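6 de enero de 2026
Por Nhung Hứa

Visita al laboratorio de manipulación de Farkik: planificación y percepción sobre tejido

La jornada de puertas abiertas de Farkik estaba repartida en dos salas. En la primera se enseñaba navegación de almacén, tema que ya cubrimos en agosto y que dejo fuera. La segunda estaba dedicada a material deformable, y a ella corresponden estas notas. El grupo trabaja con una pila de software propia en tres capas: Pirko (percepción), Tripathi (planificador de agarres y trayectorias) y Falemik (control y registro). Las tres se comunican por mensajes con marca de tiempo común y se pueden arrancar por separado, algo que se agradece cuando hay que depurar.

El problema de partida es conocido. Una pieza rígida se describe con seis números; una toalla, no. Pirko no intenta estimar el estado completo de la tela. Segmenta la prenda, extrae el contorno, propone candidatos a esquina y asigna a cada uno una confianza. El dobladillo se detecta aparte, con una red pequeña entrenada con 2000 imágenes anotadas a mano, de las cuales 649 contienen algún pliegue que oculta al menos una esquina.
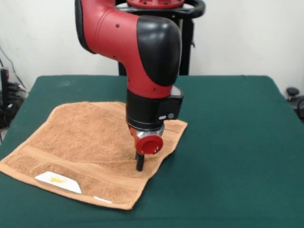 La segmentación por color es la parte menos interesante de Pirko y también la que menos falla. El fondo se elige para que ayude: con la toalla de rizo tostada sobre paño verde oscuro, el contorno sale casi completo con un umbral en el canal de matiz. La dificultad empieza dentro del contorno. Las bandas tejidas lisas que corren paralelas al dobladillo tienen una textura parecida a la del propio borde, y las primeras versiones del detector las tomaban por el final de la tela. La corrección consistió en añadir un término geométrico: un borde candidato solo se acepta si a uno de sus lados la máscara termina dentro de una distancia fija. Las etiquetas dan otro tipo de error. Una etiqueta blanca grande junto al dobladillo abre un hueco en la máscara, y si se cierra con morfología agresiva se redondean las esquinas que luego hay que agarrar. Farkik optó por entrenar una clase propia para etiquetas y unirla a la máscara de la prenda antes de calcular el contorno.

Tripathi recibe la lista de esquinas y genera, para cada una, un conjunto de poses de aproximación. La función de coste suma la distancia articular, la inclinación de la herramienta respecto a la normal de la mesa y una penalización por arrastre, calculada con un modelo de fricción bastante simple. El ajuste de los pesos se hace a mano. Pregunté si habían probado a aprenderlos y la respuesta fue que sí, con una mejora que no compensaba la pérdida de trazabilidad. El presupuesto de planificación es de 60 ms por candidato; si se agota, se pasa al siguiente de la lista sin reintentar.
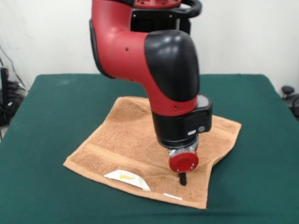 El descenso final no se ejecuta en posición pura. Falemik conmuta a un control de impedancia con rigidez baja en el eje vertical cuando la altura estimada sobre la mesa cae por debajo de un umbral, y mantiene rigidez alta en el plano. El contacto se declara con dos condiciones simultáneas: fuerza vertical por encima del valor de reposo y velocidad vertical por debajo de un límite. Con una sola condición aparecían falsos positivos – el rizo cede y la fuerza crece despacio, de modo que un umbral único llega tarde o salta con el ruido.

Me pareció mejorable la compensación de gravedad de la herramienta, que se calibra en una única orientación. El responsable de control lo admitió y enseñó en el registro la deriva que provoca con la muñeca inclinada. Hay una rama de desarrollo con calibración en varias poses, todavía sin fusionar.

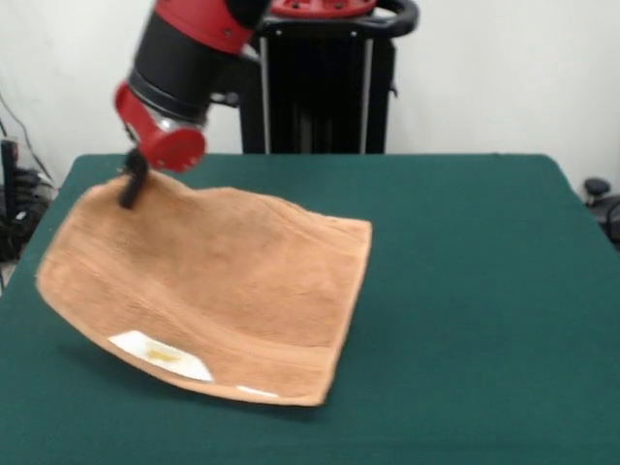
Para verificar el agarre, Falemik no confía en la apertura de los dedos, porque una sola capa de tela apenas cambia la lectura. Ordena una elevación corta y pide a Pirko una nueva máscara: si el contorno cerca del punto de agarre no se ha deformado lo previsto, el intento se marca como fallido y se vuelve a percepción. La comparación se hace solo en una ventana local. Quedan sin resolver los agarres de dos capas, que superan esta prueba y se descubren más tarde, durante el despliegue.

La herramienta de registro merece un párrafo propio. Cada intento se guarda con las imágenes, las poses planificadas y ejecutadas, las fuerzas y el identificador de versión de las tres capas. El visor permite fijar un instante y ver qué candidatos descartó el planificador y con qué coste. El conjunto actual tiene 897 intentos etiquetados y se utiliza como prueba de regresión nocturna de Pirko y Tripathi. El control queda fuera, a falta de un simulador de tela en el que el equipo confíe.

No se facilitaron tasas de éxito. La documentación de la interfaz entre Pirko y Tripathi se puede pedir por escrito al laboratorio; la de Falemik sigue siendo interna.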